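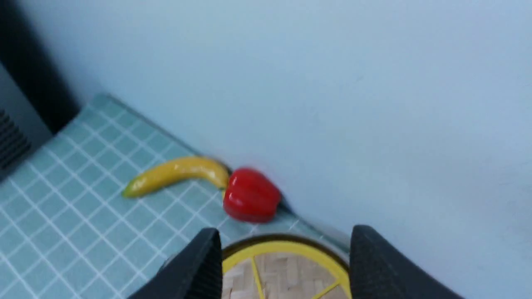

Photo: Gervásio Moura / Mirnesbridge Song & Supper

Section 4: Setting Up the Donation Table and the Door Count

Last updated 6/24/19

OK, so by now you've booked your room, your band has said yes (in writing, please!), and you've read Section 3 about the sound permit. Now we get to my favorite part, the table where people hand over their groceries and get their wristbands. I've run this table at every Mirnesbridge show since we started, and I still get a little thrill when the first bag lands on it.

You'll need two folding tables, the Cellov hanging scale, the tally book, wristbands, the cash tin and a roll of tape. If you're borrowing our kit, it all comes in the two gray totes except the tables. The room usually has those, but ask.

4.1 Placing the tables

1. Put the first table inside the main door, on the side people naturally drift toward. At Haugen Hall that's the left. Walk in from the parking lot yourself a couple of times and you'll feel it.

2. Leave enough space for a wheelchair or a stroller to get by with people standing in line. The fire marshal will look at this and so should you.

3. Put the second table behind the first one, against the wall. That's your sorting table. Guests don't go back there.

4. Tape down any cord that crosses the floor. All of it, edge to edge.

Caution: Don't set up next to the speakers. I did this in May and spent the whole first set shouting "IS THAT TUNA?" at very nice people. If the stage is near the door, move the table out to the lobby.

4.2 Hanging and zeroing the scale

1. Hook the scale on its stand and hang the empty tote from it.

2. Press and hold ZERO until the display stops blinking. With a tote on it you're looking for a flat 0.0.

3. Test it with something you know the weight of. We keep a five-pound bag of rice in the kit for this, and no, it isn't for the food bank, please stop donating it.

4. Write your name and the start time at the top of a new page in the tally book.

Note: The scale tops out at 45 pounds. Past that it shows a row of dashes and you have to take things out and start over, so weigh early and often.

4.3 Taking donations

1. Say hello first! Then ask what they brought.

2. Take cans, jars, dry goods and boxed food at the front table. Check dates as you go. Anything out of date goes in the tote marked NO, and you can do that quietly after the guest has moved along.

3. Give one wristband per person who donates, whatever the size of the donation. One can of beans gets you in the same as a whole cartful.

4. If somebody came with nothing, offer them the cash tin. If they don't have cash either, give them a wristband anyway and tell them the opener is great.

5. Weigh each tote when it's full, write the number down, and move it to the sorting table.

Note on fresh food: We can take whole fruit and vegetables only if the pantry is picking up the same night. Amber Hermans sets the pickups, and her number is inside the cover of the tally book. No home cooking and no home canning, even the really good-looking pickles.

4.4 Counting the door

We use the Skomari app on the club tablet for this – one tap per wristband.

1. Open Skomari and choose New Event.

2. Type the band name and the room. Spell the band right, it prints on the report.

3. Set the capacity. For Haugen Hall, enter 248. The screen turns orange when you're getting close and red when you're full.

4. Tap once for each person coming in. Tap the minus sign when somebody leaves for good (smokers don't count, they always come back).

Caution: Turn off auto-lock on the tablet before doors open. Otherwise it goes to sleep in the middle of a rush and you'll be entering the passcode with a can of peaches in each hand.

4.5 Closing out

1. Stop taking donations when the last set begins. Leave one tote by the door for stragglers.

2. Weigh whatever is left and add up the page. Have a second person add it too. Our best night was 3,502 pounds and we got three different answers before we agreed on that one!

3. Count the cash with someone else watching, and both of you sign the envelope.

4. Take a photo of the tally page and send it to Gervásio the same night. If your total is over 2,000 pounds, call Amber before you load anything, as she'll need to send the bigger truck.

5. Wipe down the scale and put it back in its box with the hook facing up. Batteries out, please.

Loading the truck is in Section 5. Wear closed shoes.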